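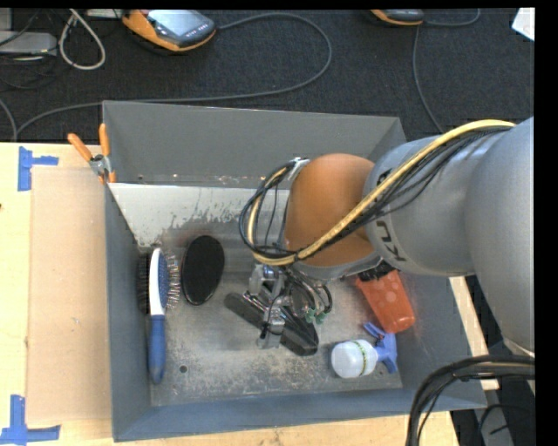 Cleaning out gray metal bins – what are you all using?

pottershed_mo
13 February 2019
So I finally got back into the garage after the holidays and I'm on a cleaning kick. My problem is the metal bins. I've got a stack of them from when Akov closed their warehouse over in Altcombe, and every one has that pale chalky grime inside, streaks up the walls and a dusty layer on the bottom. I tried dish soap and a scrub brush and got nowhere fast. I want to use them for seed starting supplies and I don't love the idea of mystery dust in with my seeds. Any ideas?

Lindy_V
White vinegar! Warm it up a bit, pour it in, leave it 7 minutes and wipe. I did all of mine last July and they came up great. Just rinse really well after.

rustbucket70
Please don't leave vinegar sitting in a galvanized bin. It eats the zinc and then you've got rust by spring. Ask me how I know (I ruined a perfectly good feed tub).

Lindy_V
Well mine are fine and it's been through a whole winter in a damp shed, so I don't know what to tell you. Maybe yours had scratches already?

rustbucket70
Could be. I'd still go with baking soda paste and a nylon brush. Takes longer but it doesn't hurt anything.

Valtteri Lindqvist
Are they galvanized or painted? That matters a lot. I have the painted kind from Sjöberg and any stiff brush dulls the finish – I only use a wet rag and the Gerkitz degreaser, watered down.

pottershed_mo
Ok I checked and they're painted, at least the ones on top of the stack. Kind of a flat gray. So no vinegar panic I guess?

Valtteri Lindqvist
Less of one, but look at the corners where the paint chips. Try the rag first. And vacuum the dust before you get anything wet or you'll be pushing mud around.

hensandchicks
I'd just buy plastic totes, sorry. Life is short and old warehouse dust could be anything.

pottershed_mo
I paid 90 bucks for the whole stack, I'm using them! Will try the vacuum and rag on one tomorrow.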